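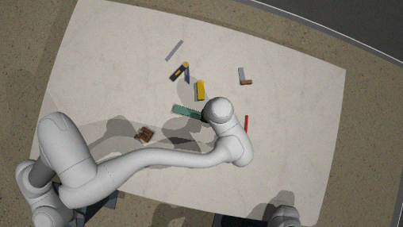 Simulated view of the bench layout, one arm over the parts and the second at the lower right.

Sizing a two-arm bench before we order
Posted by Ute Kröger

We are a small shop in Gallalden planning a sorting bench for hand tools and wood blocks. I have the layout in simulation and now need to put together a budget. The Altosach quote lists the table frame at 2,095 and the mounting plates at 235 per arm. Grippers are quoted separately. My boss wants to know if we can buy one arm in August and add the second next year. Has anyone done it that way, and what did it cost you later?

Gunther Lammers
We did it in two steps. Buy the table and both mounting plates now, even if one plate sits bare for a year. We skipped the second plate and had to take the bench apart to fit it, then calibrate the first arm all over again. That was 72 hours of lost work for us.

Also check your parts before you pick a gripper. A flat strip lying on the table is much harder to pick up than a block standing clear of everything. The try square could be awkward too, with the blade and handle at right angles. Ask the seller to test your worst two parts and send you the results in writing. Clustau did this for us at no charge, but we had to ask.

Ida Reuter
just get both arms. you will want the second one anyway

Kiyoshi Ueda
I agree with Gunther on the plates. I would add a line for spare fingertips and one for cables, because neither was in our first quote. Run your simulation with only the first arm and see which parts it can't reach. If it reaches all of them, waiting a year is fine. We used Muli for the installation and they charged for a second visit, so get that price now too.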